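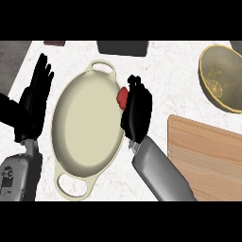

Tuesday, December 17, 2019 – open day, Illside workshop

Writing this up on the train while I still remember it, so forgive the spelling. Ruby-Lee, the bit you wanted is under "Timing".

What we showed

The kitchen task in the simulator, two arms, black hands, the big cream pan in the middle of the marble worktop. Right hand takes the red thing to the pan, left hand stays open on the other side. I'd paused it with the red thing right up against the rim because that's the moment people ask about, and they did! A lady from Wurkstead wanted to know why the left hand was just standing there with its fingers up. I said it was waiting its turn and she said so was she (the queue for tea was dreadful by then).

We ran four sessions, the last one packed. Antigoni did the talking for the first two and I did the rest, and she's much better at it than me. She lets people guess what the arm will do next before she presses go, and they get properly competitive. I'm stealing that for June.

Timing

Session one started late, my fault, I'd left the old Gisine build on the demo machine and it wouldn't load the worktop. Swapped to 1380 and it was fine from then on. Step limit is still 3000, which felt long with a crowd waiting. Could we drop it for demos only? Please don't touch the training one.

Contact settings are the ones from Ojeda, unchanged. I did fiddle with the finger friction at lunch and then put it back – check me on that, I didn't write the old value down.

Questions I couldn't answer

How hard is the hand pressing when it meets the rim? I waved my arms a bit. We log it, we just don't show it, and a little force plot beside the view would be lovely.

Does it know the pan is a pan? Long chat with a retired dinner lady about this one, she was brilliant and I'd have her back tomorrow.

Would it manage if you swapped the cutting board and the yellow-rimmed bowl over? No idea. Antigoni thinks yes, I think it would sulk. Eight runs each way should settle it.

To do

Demo machine back to Ruby-Lee's desk, the charger is in my bag
Force plot (me)
Swap test (Antigoni)
Find out who has the long extension lead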